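Ollum Crack Filler for Asphalt Paths: Product Review
Reviewed by Alby Whitelaw, Whitcombe Grounds Office
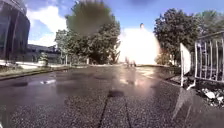 The Grounds Office reviews surface repair products before they are placed on the approved purchasing list. Ollum is a cold-pour filler intended for narrow cracks in footpaths and light-duty drives. It was assessed in May against Gurkari, the product currently in use.

Preparation is simple. Cracks must be swept clean and allowed to dry, and the label is firm on this point. The 80-ounce jug pours evenly, though the spout clogs if it is not wiped after each use. A second pass was needed wherever the first had settled.

The cured filler remained flexible and did not lift under foot traffic. It does not correct low spots — standing water is a matter of grading, and a patching compound should be ordered separately.

Gurkari sets faster and is preferred for busy entrances. Ollum is easier to pour and leaves a flatter seam.

Rating: approved for footpaths. Not approved for loading areas. Purchasing code 1414.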